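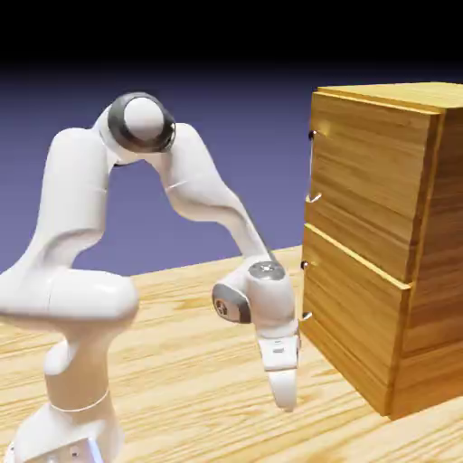

Chapter 3
Stocks, Broths and the Use of Trimmings

After working through this chapter you should be able to tell a stock from a broth, choose bones and vegetables for each, hold a pot at the right heat for the right time, and cool and store the result safely. The recipes at the end of the chapter assume you have read the section on cooling.

3.1 What goes in the pot

A stock is made mainly from bones. A broth is made mainly from meat. Many cooks use the two words as if they meant the same thing, and in a home kitchen little harm comes of it, but the difference matters when you plan a dish. Bones and the tissue around them hold collagen, which turns to gelatin during long, gentle cooking. Gelatin gives a stock its body and makes it set when chilled. Meat gives more flavor in less time but much less gelatin, so a broth usually stays thin in the refrigerator.

Chicken backs, necks, wings and feet all make good stock. The carcass of a roast bird can be used too, although some of its flavor has already gone into the pan juices. Beef and veal bones need longer. Ask for knuckles or joints, and have them cut so that they fit in your pot with room for water above them. Fish bones should come from lean white fish. Oily fish such as mackerel gives a strong taste that few soups can carry.

The usual vegetables are onion, carrot and celery, in the proportion of two parts onion to one part each of the others. Leek tops, parsley stems and mushroom stems can go in as well. Leave out cabbage, broccoli, turnips and other strong vegetables, which turn bitter or sulfurous over a long simmer. Beets will color everything. Potatoes cloud the liquid.

Trimmings are fine if they are clean and sound. A carrot end that is limp can be used. One that is moldy or slimy cannot, and boiling does not make it good again. Keep a bag in the freezer, add to it through the week, and write the date on it when you start.

3.2 White and brown

For a white stock the bones go into the pot raw. For a brown stock they are roasted first, along with the vegetables, until they are well browned on all sides. Turn them at least once. Watch the vegetables, which burn sooner than the bones do - burned onion will spoil a whole pot. When the bones are out of the pan, pour off the fat, add a cup of water, and scrape up what has stuck. That liquid goes into the pot too.

3.3 Heat and time

Start with cold water, enough to cover the bones by two inches. Bring it up slowly. Gray foam will rise before the water simmers, and it should be lifted off with a spoon or a flat skimmer. Add the vegetables once the foam has slowed.

From this point the pot should barely move. A few small bubbles breaking at the surface are enough. Hard boiling stirs fat and fine particles into the liquid, and the stock comes out cloudy and greasy.

Chicken stock takes 3 to 4 hours, beef stock 6 to 8. Fish stock is ready in 30 minutes and gets worse if left longer. A plain vegetable stock takes 45 minutes. Do not salt any of them. Stock is often boiled down later for a sauce, and the salt stays behind as the water leaves.

3.4 Cooling

Strain the stock while it is hot. Do not leave the full pot on the counter overnight, and do not put it hot into the refrigerator, where the center will stay warm for many hours. Divide it among shallow containers, or set the pot in a sink of ice water and stir. It should fall from 135°F to 70°F within two hours, and to 41°F or below within four hours after that.

Fat will harden on top as the stock chills. It can be lifted off in pieces and kept for frying. Use refrigerated stock within four days, or freeze it in the amounts you are likely to need.

Terms used in this chapter: collagen, gelatin, simmer, skim, white stock, brown stock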